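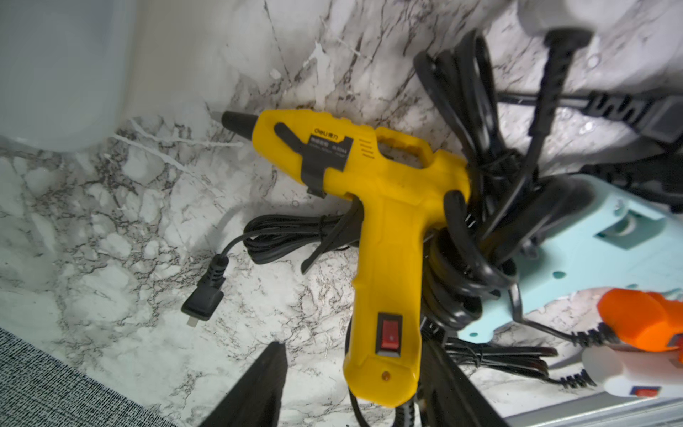

Every craft blog I read has the same advice about cords, and I have stopped believing most of it. Wrap them, tie them, label them, and the trouble goes away. I own a label maker and a bag of fabric ties, 145 of them for $12, and my glue guns still come out of the drawer as one animal. A glue gun is an awkward thing to put away in the first place. The yellow one has a folding stand clipped under the barrel, and the stand's thin leg is just the sort of thing a coiled cord likes to hook itself around. Put a second gun next to it, then a third, and the black cords all look alike. You pull on one and the wrong gun moves.

The tidying industry has an answer, naturally. Prevotus will sell you a drawer insert with a molded slot for each tool, and I bought one. It fit two of my guns and no cord I have ever met. Emance makes a wall rack with pegs, handsome in the catalog, but the pegs are so shallow that a wrapped cord slides off when you shut the door. I gave it until March. The rack now holds aprons.

What bothers me is the promise more than the products. We are told a place for everything will save us time, and I would like to see somebody's math. If I wrap a cord well, it takes me a minute or so. If I throw it in and untangle it later, that is also a minute or so, and I only pay when I need the tool. My orange and white gun comes out for wreaths and school projects. Why should it get the same care as scissors I pick up every day?
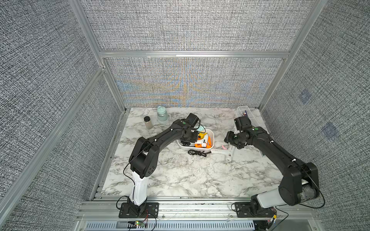 White plastic basket on the marble-patterned table. It beats the drawer insert.

A basket is as far as I'm willing to go. It has no slots and it doesn't care what shape the tool is. You can carry it to the table and carry it off again. The Solanki people, whose newsletter I still get for some reason, call this "dumping" and warn that a basket without dividers turns into a junk drawer with handles. Maybe so. My junk drawer is the only one in the house where I can always find a battery.

I'll grant the organizers one point. Wrapping a cord tight around the handle is bad for it, and a loose loop with a tie is kinder to the spot where it meets the plug. That is worth doing if you have the patience. I do it with the good gun and skip it with the others. Vukham sells a cord winder that claims to fix all this with one click, and it got 93 glowing reviews in its first week, which makes me trust it less. I'd want to hear from those people again after a year of wreaths.

17/02/2020 | By a Reluctant Crafter
Filed under: Home & Clutter, Opinion
Home Columns Crafts Archive Contact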